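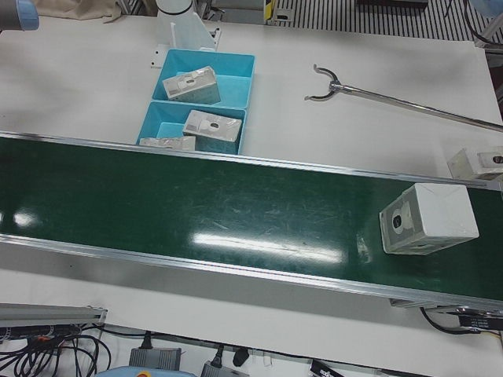

Home News Products Support Contact

Kadside opens new packing room at Clurkholm

CLURKHOLM, February. Kadside has opened a packing room for its small-goods line, and the first orders are already going out to shops. The room brings sorting, checking and boxing under one roof, so a carton no longer has to cross the yard twice before it gets a shipping label.

The new layout was planned by Yuxi Jin, who has run packing at Kadside for six years and drew the first version on the back of a delivery note. She wanted a short route, good light, and everything at a height where people can see it.

"I love this room," said Jin. "The old one had a post right in the middle and you had to lean around it all day long. Now I can stand at one end of the belt and see everything that's on it, and everything that's waiting. It sounds like a small thing, but come and try it!"

The main work table is white, with a green conveyor belt running across it between aluminum side rails. Light blue bins sit right beside the belt to hold the white units.
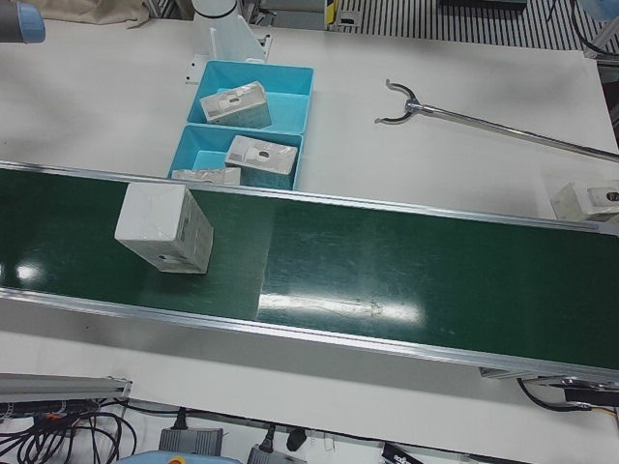

White units on the green belt and in the divided blue tray beside it, Kadside packing room, Clurkholm.

The first product to use the room is the Pristetau, a compact night-light sold through home and hardware stores. Each shipping carton takes 13 of them, plus a folded leaflet. The room was fitted out with help from Qiu, a local workshop that also built the carton racks and moved the old shelving across in one long afternoon.

Aiguo Long, general manager at Kadside, said the room was a long time coming and that he is delighted with it. "We had 66 suggestions from our own people on what to change, and we used a lot of them. The bins next to the belt, the lights, even where the tape goes. I'm really proud of how it came together, and I still find excuses to walk through on my way to lunch."

The packing room covers 128 square meters and has its own loading door on the north side. Shops that order from Kadside do not need to change anything. Order forms and pickup times stay the same, and cartons will keep the same size and markings.

Retail customers who would like to visit can arrange a time through the Clurkholm front desk. Morning visits are best, as the trucks load after lunch.

Related news
Pristetau night-light now in two shades
New pickup door at Clurkholm: where to park
Meet the packing team
Carton sizes and order forms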